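Nornness Notebook
Robots, rain and other things from a small town

Our simulation season, or how I learned to love a kitchen that doesn't exist

I promised a few of you an update on the robotics club, and then October ran away with me, so pour yourself something warm because I have a lot saved up!

For anyone new, I help out with the after-school club here in Nornness, and this fall we entered the student challenge over at Wesgate. The first round is done entirely in simulation (the real hardware comes later, if we get that far), which worried me a little. I thought the kids would miss having something to bolt together. They grumbled for one afternoon, and after that I could hardly get them to go home for supper.

We have eight students this year, split into two teams. One team named itself Brandão and the other Gudel, after a long argument that I stayed well out of. Brandão looks after the arms and Gudel looks after everything the robot is supposed to notice, and they share one set of practice files, with all the squabbling you would expect.

Most of our time lately has gone into the room with the red wall and the long counter. The students have grown very fond of it, and a couple of them talk about it the way you'd talk about a cousin's house.
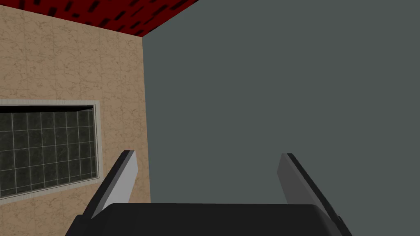 Two views from our practice room, a gripper with nothing in its fingers and then the arms with the counter behind them. 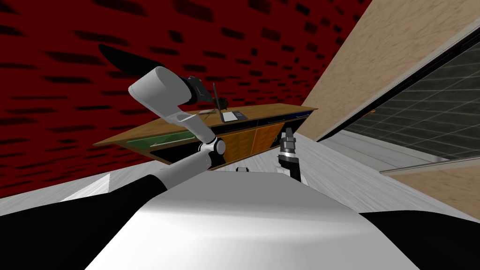 What we've been stuck on

Reaching, mostly. You would think that moving a hand to a counter would be the easy part, and so did I, but there are so many joints to keep track of, and a small mistake near the elbow gets bigger by the time it arrives at the fingers. Team Brandão finally started writing down every change before they tried it (I have been begging for this for two years, so please picture my face). Their best practice run so far scored 59, and I heard the cheer from the hallway.

Team Gudel keeps its own log, and the last entry when I looked was number 3551. I had to ask whether that was a typing mistake. It wasn't, they just save everything! We're going to have a gentle chat about folders.

Next month we send in our files, and until then the lab is open after school till six. Parents, if your kid comes home talking about wrist angles at the dinner table, let them go on a bit. And if anybody has a spare desk fan, our computer corner gets awfully stuffy by five o'clock and we'd be glad to have it.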